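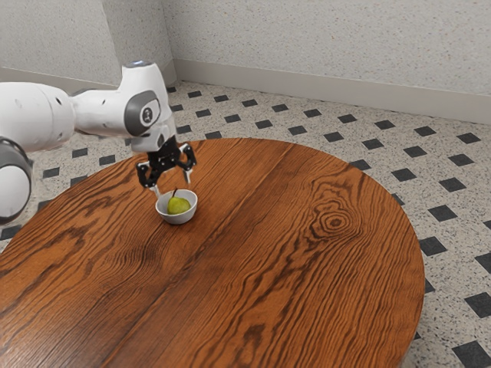

4. Setting up the door alarm

Before you begin, read the caution at the end of this section.

1. Hold the Kondora control panel beside the main door, at the height of your chest. Mark the two holes.
2. Fix the panel with the screws from bag 8.
3. Connect the battery. The small lamp blinks green.
4. Enter the factory code 615 and press SET. You hear one long tone.

Note: If you hear three short tones, the code was not accepted. Wait one minute and enter it again.
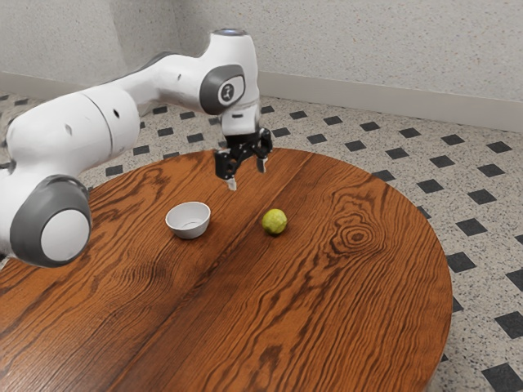
5. Enter your new code two times. Do not use your house number.
6. Close the door and press ARM. Leave by another door, or stay inside and do not move.
7. Open the door to test the siren. Enter your code to stop it.

CAUTION: The siren is very loud. Protect your ears during the test. If a burglary is in progress, do not enter the house. Go to a safe place and call the police.

Error 116 means the battery is low. See section 7.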